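Reading time: 2 min

Toy library news, 2020-04-19

Borrowing from the Jesach toy library stays paused, and all loans now run until the end of June. You do not need to renew anything. No late charges will be added, and any that were showing on your account have been cleared.

We have used the quiet weeks to go through the stock list. It stands at 1,084 sets, down a little from last year after the older puzzles were retired. The Brendo train track has been split into two smaller loans, as many families asked for.

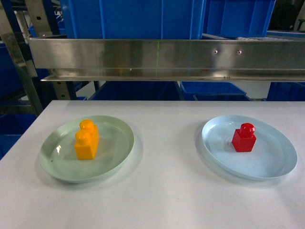 Chunky bricks suit small hands.

The roof fund has reached 2,800 dollars, and the Cornico branch added 100 of that from its book sale. Work on the gutters comes first. We will ask for a second price on the flat section before we agree to anything there.

If you have sets at home, please check them against the card in the bag and write down any missing pieces. Wash plastic parts in warm soapy water and let them dry fully before bagging.
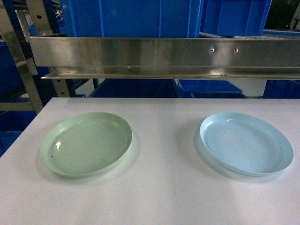
Returns will be taken by appointment when we reopen, with 12 slots a day to start. Members with the longest loans will be called first. The Shaikh Street drop box is locked for now, so please leave nothing beside it.

We use cookies to improve your visit. Accept | Settings

Contact us | © Jesach Toy Library | Back to top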